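FOR IMMEDIATE RELEASE

Flandow brings shape blocks and maple play boards to family rooms and preschools

Set goes on sale in April through Balell stores and direct from the Akbulut workshop

AKBULUT, Friday. Flandow, a maker of wooden boards and simple toys for young children, will begin selling its Ilia line of shape blocks and maple play boards in April. The line has been in use at 9 preschools since last fall, and the version going on sale includes changes that teachers at those schools asked for.

The Ilia set is made up of solid shapes in plain colors, among them cubes, cylinders, triangular prisms, hexagonal prisms, stars and hearts. Each shape can stand on its own. The blocks come in red, blue, green and yellow, and the same shape may appear in more than one color, so that a child can sort the set either way.

The boards are sold separately. They are made from maple strips joined edge to edge, sanded and finished with a food-safe oil. Flandow picks the strips for soundness and does not match them for color or figure, so no two boards look the same. Some have straight, quiet grain and others have waves or swirls. Buyers cannot choose the pattern.

"We had a lot of questions about the grain in the first months," said Sadao Morikawa, who started Flandow and still runs the board shop. "People thought the swirls were a flaw. They are part of the tree. A board with swirls is as flat and as strong as a board without them, and we test it the same way."

Flandow made 221 boards for the preschool trial. Of these, 6 came back. Four had been left standing in water and had opened along a seam, and two had been dropped on a corner. The company repaired all 6 and returned them to the schools. The care card packed with each board now has a larger line telling users to wipe the surface with a damp cloth and to dry it right away. Boards should not be soaked or put in a dishwasher.

The blocks changed more than the boards did. In the first version, several shapes were too light and fell over when a child brushed past them. The new ones have thicker walls. The heart was redrawn with a wider base after teachers reported that it would not stay up. The points of the star were also rounded slightly, and its overall width was reduced to fit a smaller hand.

Tamsin Greenberg, who manages product testing at Flandow, visited all the schools in the trial. She said most children began by lining the shapes up.

"We wrote an activity sheet with towers on it, and most of them wanted rows," Greenberg said. "Then they put the same colors together, and after that they would go looking for the other star. We dropped the towers from the front of the sheet and put sorting there."

The revised sheet has sorting by color, sorting by shape, copying a row that an adult has laid out, and a hiding game in which one block is taken away while the child's eyes are closed. It is printed on one side of a single page. Teachers can ask for extra copies at no charge.

A board is not needed to play with the blocks, but the schools that used one told Flandow that it helped. Children took the edge of the board as the edge of the game, and fewer pieces ended up on the floor. The pale wood also makes the colors easy to tell apart. Several teachers said they kept the board on a low table and let children come and go from it during free play.

Balell will carry the blocks and the large board in its stores. The small board will be sold only by Flandow, from the workshop counter and by mail. Preschools and libraries that order five or more sets may ask for the school price, which applies to blocks and boards alike. Orders placed before the end of April will ship in the order they are received.

Replacement blocks will be sold one at a time. Flandow decided on this after the trial schools reported 81 lost pieces, most of them cylinders. A family or school that loses a block can order by shape and color and does not have to buy a new set. The replacement blocks are the same size as those in the set, but blocks from the first trial version are slightly smaller and will not match.

The shop counter at Akbulut will have an open set and both board sizes out for children to try. Parents should stay with their children at the counter. Teachers who want to bring a group should call ahead.

About Flandow
Flandow makes boards, trays and toys for homes and early childhood programs. All boards are cut, joined and finished at its Akbulut workshop. The company also takes in its own older boards for sanding and oiling.

Press contact
Tamsin Greenberg, Flandow, Akbulut workshop. Product samples are available to reviewers on request and should be returned after use. 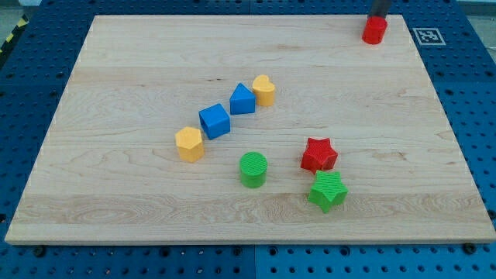 How often does the maple board need to be oiled?

Oil it when the surface starts to look dry or feel rough, which for most homes is a few times a year. Wipe on a thin coat of food-safe oil, leave it overnight, and rub off whatever has not soaked in before the board is used again.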